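About Us

Hello, and welcome to the Carkard Workshop! If you have found your way to this page you are probably either a neighbor who has seen the lights on late on a Tuesday, or somebody who has started building a robot at home and has reached the stage where the kitchen table no longer belongs to the rest of the family. Either way, we are glad you came, so pull up a stool and let us tell you a little about who we are and how we ended up spending our evenings like this.

How we got going

Carkard began in a two-car garage on Urkdale Road, which belonged (and still belongs) to our founder, Trinity Nguyen-Tran. Trinity had worked for years repairing sewing machines, and she has a great fondness for anything with small moving parts and a bit of thread caught in it. When her mother came to live with her and found that making the bed and sorting the laundry had become hard on her shoulders, Trinity got it into her head that a machine ought to be able to help with that. She bought two second-hand motors, a box of bearings and a spool of black filament, and she spent most of one winter making a gripper that could pick up a sock. It could not put the sock down again, but we all agreed it was a very good start.

Friends came by to look and stayed to help, as friends will when there is soup on, and by the following October there were enough of us that we rented the back half of the old Sorensen upholstery shop, where we still are today. The cutting tables were left behind for us, and we have never found anything better to build on. The garage on Urkdale Road is still in use too, mostly for sanding and for anything that smells.

What we build

Our main project, and the one we get the most letters about, is a household helper we call Zaltham. It is meant to do the soft jobs: lifting, spreading, folding, hanging up. Hard things like cups and boxes are pretty well understood by now, and there are plenty of good plans to be found for a home builder who wants to move them from one spot to another. Cloth is a different kettle of fish altogether. It sags, it slides, it hides its own corners, and a thick, quilted piece behaves nothing at all like a bedsheet, even when you think you have hold of it in just the same way.

So we start with the hands. Before a gripper of ours ever goes on an arm, we carry it around ourselves and use it for ordinary chores, one in each hand, in real bedrooms with real bedding on the bed. You learn an awful lot about a jaw by trying to pinch a seam with it! Two black grippers and a bulky black piece of cloth can keep a grown person busy for a whole evening. 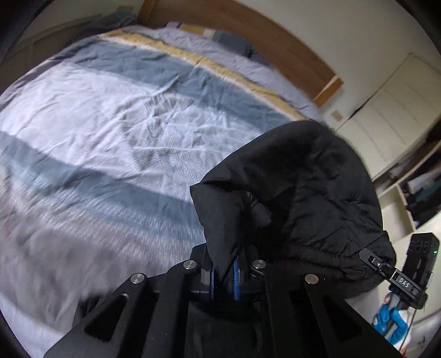 Those evenings are where most of our design changes come from. We talk while we work, somebody writes it all down in the green notebook, and by the weekend there is usually a new set of linkages on the printer. Zaltham's notebook has 104 pages filled so far, and a fair number of them are about finger pads. We have tried felt, bicycle tube, the soles of old slippers and a kind of shelf liner that Trinity swore by for months. Texture matters a great deal, and so does the angle the pad sits at when the jaws are open wide. If it leans too far in, you scoop up two layers when you only wanted one, and then you are back to smoothing everything out by hand and starting over.

We have also learned to be fussy about pivots. A loose pivot feels fine on the bench and then wanders as soon as there is any weight hanging from the tips, and a heavy comforter is more weight than you would guess. We check every screw before a session and again after it, and we keep a little jar of spares by the door.

Why we work in homes

Some of our visitors are surprised that we don't do all of this on a clean table with a nice square of test fabric. We did, for a while, and the gripper got very good at nice squares of test fabric. A bedroom asks a lot more of it. There may be a pillow in the way, or a patterned cover that makes it hard to tell where one piece ends and the next begins, and there is never quite as much room between the bed and the wardrobe as you would like. Members take turns lending us a room for an afternoon, and we do our best to leave it tidier than we found it.
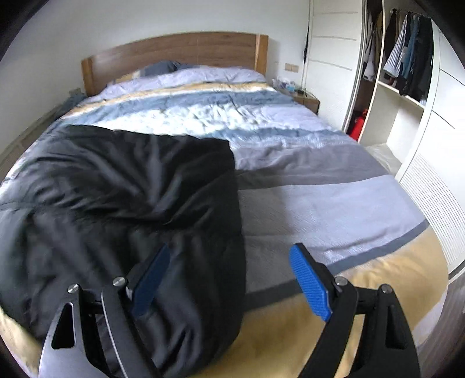
Who we are

We are 27 members at present, and very few of us came in knowing how to build a robot. We have a retired bus mechanic, a pair of sisters who quilt, a night nurse, several students and a baker who joins us when his day is ending and ours is just warming up. Trinity still teaches the beginners' evening herself, and she still starts everyone off with the sock.

Joining and visiting

The workshop is open every Tuesday evening, and you are welcome to come by and look around before you decide anything. Membership is 20 dollars a month, which covers the tools, the printers and the coffee. Each beginners' evening has room for up to eight people, so do write ahead if you would like a place. Bring closed shoes, tie back long hair, and if you have an old blanket or a puffy coat you no longer need, please bring that along as well. We go through a lot of them!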